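Let the Beat Be Boring

I've been making beats in my spare bedroom for 13 years and I have a confession: I think most of us are adding way too much stuff.

This came up in April, when my friend Defne Saraç sent me a folder of instrumentals she was shopping around to rappers. Great sounds, all of them. One track had 80 layers in the session. Eighty! There was a flute, there was a second flute answering the first flute, and there were hi-hat rolls going off like popcorn the whole way through. I listened twice and could not find a spot where a person might open their mouth and say something.

I told her so (nicely, I hope) and she played me the new Tsikata single as a counterargument, which was a strange pick, since that song is basically a kick drum, a bass note and a whole lot of nerve. The hook doesn't even have chords under it. I've had it stuck in my head for weeks.

I get why we pile things on. Producers hear a loop for six hours straight and get sick of it, so we throw in a new part every four bars to keep ourselves awake. But the listener hasn't been in that room with you. They get to bar 33 and they're just starting to nod. Leave them alone!

And the beat video thing has made it worse. If you're building a track on camera, you keep adding one more sound.

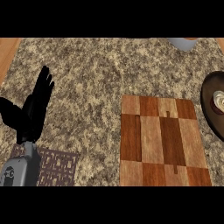
I'd rather watch somebody mute things. Yayra Sulemana did that at a little showcase in Zolitz – pulled up a finished song and took parts out, one by one, until there were 2 left, and the room got louder every time. People were yelling at a snare.

So now I have a rule, and you can steal it. Before I send a beat to anyone, I rap over it myself. I'm terrible. I have no flow and I run out of breath. But if even I can find a pocket in there, a real rapper is going to be fine. If I can't, the flute goes. Defne still says I'm wrong about the flute, by the way, and she's sending me another folder tonight.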